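4. Fermented Whey Drinks and the Question of Salt

What amount of salt can be added to a whey drink before people stop finding it refreshing? In our tasting sessions the limit was lower than we expected, and it depended more on the sourness of the drink than on its sweetness.

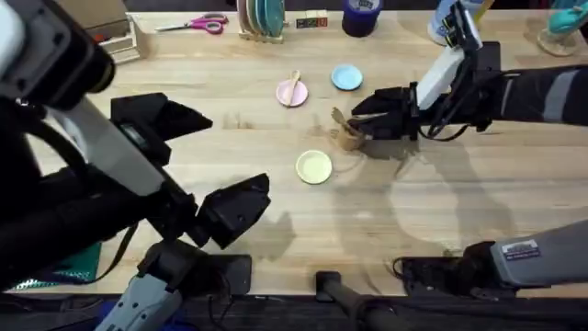
Figure 5. Work table with two robot arms.

Why was whey chosen as the base of the drink and not plain water? Whey already carries potassium, calcium and a small amount of milk sugar, so fewer things must be added to it, and the sour taste after fermentation hides a part of the salt.

The whey for this part of the study came from the Koller dairy in Zekadton, where it remains after the making of a soft white cheese. It was strained through cloth, heated, cooled, and then mixed with the starter culture that the dairy uses for its own buttermilk. Fermentation was stopped when the taste was clearly sour but still pleasant. We did not use a fixed time for this step, as the whey collected in April was sweeter than the later batches and became sour more slowly.

Three versions were prepared from each batch. The first had no added salt. The second had a small amount of sea salt, and the third had double this amount. All versions were flavored with the same cucumber and mint syrup, sold under the name Roleo, in the same proportion. They were served cold, in small glasses without a label, and the order of the glasses was changed for every person.

In total 1361 ratings were collected. Each person gave a mark from one to nine for taste, for aftertaste, and for the wish to drink a full glass. The second version received the best marks for taste. The third version was judged as too close to soup by many of the tasters, although those who came directly from outdoor work were more friendly to it. This difference was visible in the written remarks also, where the words "fresh" and "clean" appear mostly for the second version.

Hämmerli, who described the older whey drinks of the Skallel valley, notes that farm workers there took whey with salt and a little vinegar during the hay season (Ferdinand Hämmerli, personal communication). He considers that the vinegar was added for keeping and that the taste for it came later. We tried vinegar in one batch only. The drink became thin and sharp, and 19 of the tasters left the glass unfinished, so this direction was not continued.

A separate problem was the smell. Whey that stands too long takes on a note of wet cardboard, and salt makes this note stronger – the syrup covers it only for the first sip. Bottles kept in the dark had less of it than bottles kept on an open shelf. For small producers this means that dark glass, or a closed box in the cold room, is a better purchase than a stronger flavoring.

The marks for the wish to drink a full glass were less clear than those for taste. Several people liked the second version but wrote that they would take it only with food, mainly with bread or boiled potatoes. The question of serving is treated in the next section, together with the results for the carbonated samples.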